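Bimanual plate handling in simulation – progress report to Clendent
Reporting period ending October
Prepared by Veerle Coppens and Kamran Sial, Olvera project

1. Where the work stands

The grant pays for a method that trains a two-arm robot to move labware between fixed positions on a bench, using simulated practice first and a small amount of real practice afterward. In this period we finished the simulated bench and generated the first full training set. No work on the physical bench was charged to the grant.

The training set holds 2138 runs. Each run starts with a different placing of the items on the board and different room lighting. The method, which we call Rollon, learns from the wrist views and the joint readings together. Room views are rendered as well, but they are kept for review and are not given to the policy.

The task uses a marked blue square on the board, a black plate base with corner marks, and a 96-well plate. The renders that follow come from one setting of the bench.
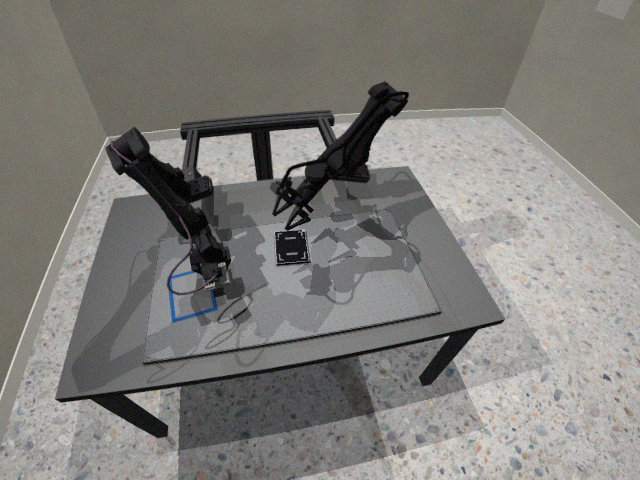
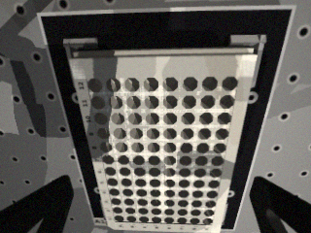
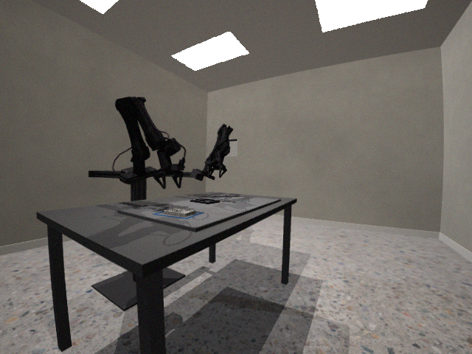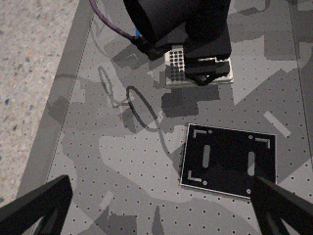
Reading time: 2 minutes

2. What we changed

Our first version of the simulator, built on Jullix, used flat, even light. Policies trained on it did well in the same light and poorly in any other. We replaced it with ceiling panels that cast overlapping shadows from the arms and the table. The grain in the close plate view, looking down on the wells between the two gripper fingers, was left in on purpose. We want the policy to cope with a noisy picture.

Cables were the second change. They were missing from the earlier model, and both of us had put off adding them. They now hang from the arms and throw shadows on the bench, and this slowed rendering by 17 per cent. We think the cost is fair, as the policy has to learn to ignore them.

3. Results

We tested the policy on 28 bench layouts it had not been trained on. The part of the task it handles best is the approach to the plate. Lining the plate up with the base is weaker, mainly when a shadow lies over one of the corner marks. In those runs the arm tends to stop short and hover until time runs out. A smaller group of failures comes from the gripper closing on one edge of the plate and tipping it.

We do not yet have a figure for how well any of this carries over to the real arms, and we would ask that the results above not be quoted as real-world performance.

4. Problems and delays

Contact between the plate and its base was unstable in the physics model. The plate would jitter after release, and some good runs were scored as failures. Kamran rewrote the contact settings and we scored every run again. That put us 2 weeks behind the plan. The budget is not affected.

5. Next period

– Add runs with the corner marks partly in shadow, and retrain.
– Change the grasp scoring so that edge grips are penalized early.
– Begin the physical bench trials, starting with the approach only.
– Send Clendent the run logs and the scoring script.

Veerle will be the contact for the bench trials. Questions about the simulator or the scoring can go to Kamran.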